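## 3. The study room

The room we chose for the daylight part of the project is on the second floor of the Novthorpe building. It has windows on two sides of one corner and a white desk, and we wanted to know whether a person could work there without the ceiling lights on an overcast day.

We took readings at the desk in September, starting at 9 in the morning and repeating every 22 minutes until we had 5 sets. The meter was a Brornimix handheld, borrowed from the department. Our highest reading was 2000 lux, at the end of the desk nearest the glass. The far end was much lower — still enough for reading, but two of us found it dull for drawing work.
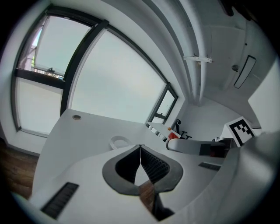
*Figure 3. Desk and windows, with the upper left pane tilted open. Overcast sky.*

The white surface made a difference we had not planned for. It throws light back up at the person sitting there, and on brighter mornings this was tiring. We laid a sheet of Skinside desk covering over half of it and the glare was easier to live with, although the readings hardly changed.

Opening a pane did not alter the readings either, but it did let in traffic noise. The Unnithan guide we used for the method says to keep windows shut during measurement, so set 4 was left out of the averages in Table 2.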